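Tredum's app stopped syncing in July. Keerthana Thomas on what went wrong and what version 2 fixes

December 2018

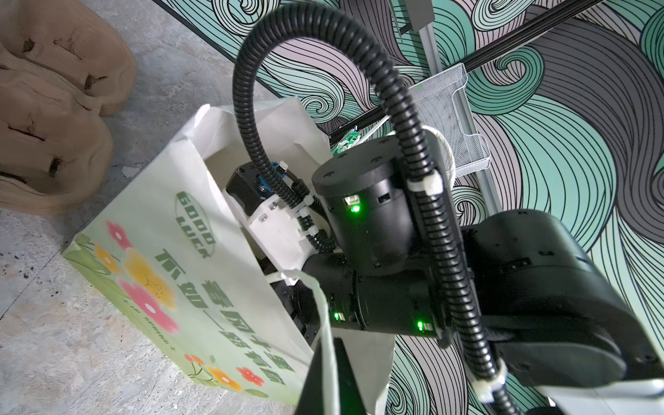 The bug

For most of the summer, people who kept their notes in Tredum had the same complaint. A note written on a phone would not show up on a laptop until the phone app was opened again, sometimes hours later. The company released a fix this week as part of version 2, and Keerthana Thomas, who leads the mobile team, agreed to talk about it by phone.

She said the trouble began with an update in July that was supposed to save battery. The app had been waking up in the background every few minutes to check for changes. The team replaced that with a system in which the server tells the phone when there is something to fetch.

"It worked well in one direction," Thomas said. "If you changed something on the laptop, the phone heard about it. If you changed something on the phone and locked the screen right away, the upload was put in a queue, and the phone's power saving could put the queue to sleep before it ran."

The team did not see it in testing. Thomas said the testers tended to leave the app open on a desk while they checked the other device, and with the screen on the upload finished every time.

What users reported

The support desk logged 656 reports before the cause was found. Many described the problem as lost notes. Thomas said that in the cases her team examined, the notes were still on the phone and went up once the app was opened, but she does not blame anyone for thinking they were gone.

"If you sit down at your computer and the thing you wrote at lunch isn't there, it's lost as far as you're concerned," she said. "We should have shown a message. We had a little gray cloud icon and no words next to it."

There was one group for whom the damage was real. Users who edited the same note on both devices before it synced could end up with the older text on top. The app kept the newer text in a history file, but the history screen had been removed from the phone app the year before. It is back in version 2, under the menu at the top of each note.

Asked why the company waited until the fall to acknowledge the problem in public, Thomas said the first explanation they had was wrong. The team thought the fault was in the server software and spent five weeks there. Horacio Ibarra, an engineer on the server side, ended up writing a small logging tool that recorded each upload from the moment it entered the queue.

"Horacio's log had a gap in it," she said. "The phone says it's going to send, and then there's nothing until the next morning. Once we had that, it took two days."

The new version

Version 2 sends a note as soon as typing pauses and asks the phone for extra time if the screen is locked before it is done. The gray cloud has been replaced by a line of text that says when the note was last uploaded. Thomas said battery use is slightly higher than it was over the summer and lower than it was before July.

A beta went to 3,000 users first. Of those, 1,548 left the reporting tool turned on, and the team watched their uploads for a month before the wider release. A few older tablets still had delays. Owners of those can turn on a setting called Upload Before Lock, which holds the screen awake for a few seconds.

She would not give a date for shared notebooks, a feature the company had promised for this year. Work on it was stopped while the sync problem was open, and Thomas said she would prefer to see a quiet couple of months first. A version of the app for watches has been dropped.

Some customers have already moved on. Lastaso, a competing app, added an import tool for Tredum notes in the fall, and Thomas said she had tried it herself.

"It's a good importer," she said. "We're writing one for people who want to come back."

The update is free for current subscribers. Phones with automatic updates turned on should get it without any action. Anyone who suspects a missing edit should install version 2 on the phone first, open the note there, and check its history before making changes on another device.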